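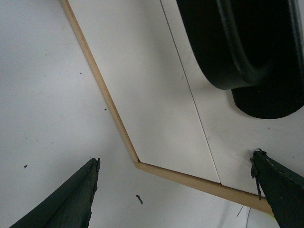 Looking after white panels with wood edging

White shelves, tabletops and drawer fronts with a thin strip of light wood along the edge look good in a kitchen or workroom, but they show every mark. Most of the marks come off with very little work. The tips below are for smooth, matte white surfaces.

Scuffs and smudges

Start with a soft cloth wrung out in warm water and a drop of dish soap. Wipe in one direction along the panel, then go over it again with a clean cloth and plain water. Dry it right away.

If a gray scuff stays put, try a white pencil eraser. Rub lightly and brush off the crumbs. Baking soda mixed with a little water will shift most of what is left, but use your fingertip and go easy. Melamine sponges work too. They are a very fine abrasive, and on a matte finish they can leave a shiny patch, so try one on the underside first.

Skip scouring powder, steel wool and anything with acetone in it.

Black rubber and plastic

Dark rubber feet, molded plastic bases and coiled cords can mark a white surface if they sit in one place for months. Lift them now and then and wipe both the panel and the underside of the object. Felt pads help. So does a cork mat, cut a little smaller than the base so it doesn't show.

An old rubber stain that has soaked into the finish usually won't come out. Babar Virk tried everything on his desk and ended up putting the lamp back over the spot.

The wood strip

Find out whether the edging is real wood or a printed tape. Look at the end of a strip. Real wood shows grain that carries through the thickness, and tape shows a thin skin with glue behind it.

For real wood, dust it and rub in a small amount of clear furniture wax twice a year. Put masking tape on the white part first, as wax leaves a yellowish line that is a nuisance to remove. For tape, a damp cloth is enough.

If a strip lifts, lay a sheet of baking paper over it and press with an iron on a low setting, no steam, for a few seconds at a time. Roll it down with a wooden block while it cools. This only works on iron-on edging. For other kinds, use a thin line of wood glue and hold it with painter's tape overnight.

Seams and small steps

Where two white sections meet, crumbs and dust collect in the gap. Run a dry toothbrush along it, then a vacuum nozzle. Don't pour or spray cleaner on a seam. If the core is particleboard it will swell, and the swelling doesn't go down.

A small step between two sections can mean one of them has shifted. Check underneath for a loose screw or a missing shelf pin before you reach for a sander. On a long piece (mine is 900 mm) a slight sag in the middle can do it too, and a thin cardboard shim over the support will bring it level.

If the gap itself bothers you, a bead of white paintable caulk, smoothed with a wet finger, hides it. Leave it open on anything that has to slide or lift out.

Touching up chips

White wax filler sticks are fine for small chips. Soften the end in your hand, press it in and scrape level with an old plastic card. Whites vary a lot, so buy two shades and mix them.

Last updated 3/23/26 by Zarmeena Khattak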